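Ponia Word List – README

Ponia is a list of household words with short definitions in easy English. It is made for adult learners and for the people who teach them. The current version has 1002 entries, in one text file.

Started by Ysaline Bailly, now kept by Heidrun Baumgartner and Han-gyeol Chae.

Sample words from the kitchen and table group: tray, plate, rim, cube, tabletop.
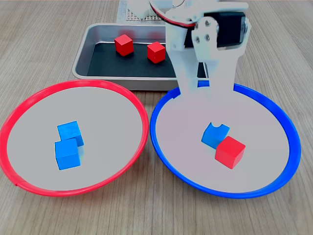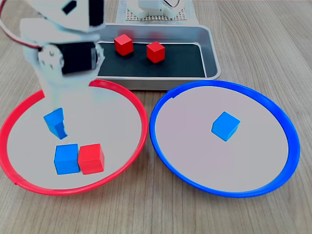
Can I use the list in a course for which the students pay?
The license permits paid courses. Please keep the file LICENSE.txt together with the list, and write the name Ponia somewhere in your course material.

What is in the file

Each line is one entry. The fields are separated by a tab and come in this order: word, part of speech, group, definition, example sentence. The encoding is UTF-8. If a word has two meanings, it has two lines – we do not number the meanings.

There are 28 groups. The largest is "kitchen and table" with 120 entries. The group "repairs" is still thin and we know it.

How the definitions were written

A definition must be one sentence and may use only words from the file basic.txt. Gwawr Watkins wrote the first drafts, and Hye-jin Yoon read all of them with her evening class in Farnedano. When the class did not understand a definition, it was written again. In this way 239 definitions were changed before the April version.

Spelling is American. British words such as "tap" and "cooker" are included, with a pointer to the American word in the definition field.

Known problems

The example sentences for "drain" and "drawer" were exchanged in the older version. Please download again if you have it.

Some verbs with two parts (wipe off, plug in) are sorted under the second word. This will be corrected.

Opening the file in a spreadsheet program can change "1/2 cup" to a date. Import the column as text.

Corrections

Send one correction per message, with the word in the subject line. Heidrun answers in English or German.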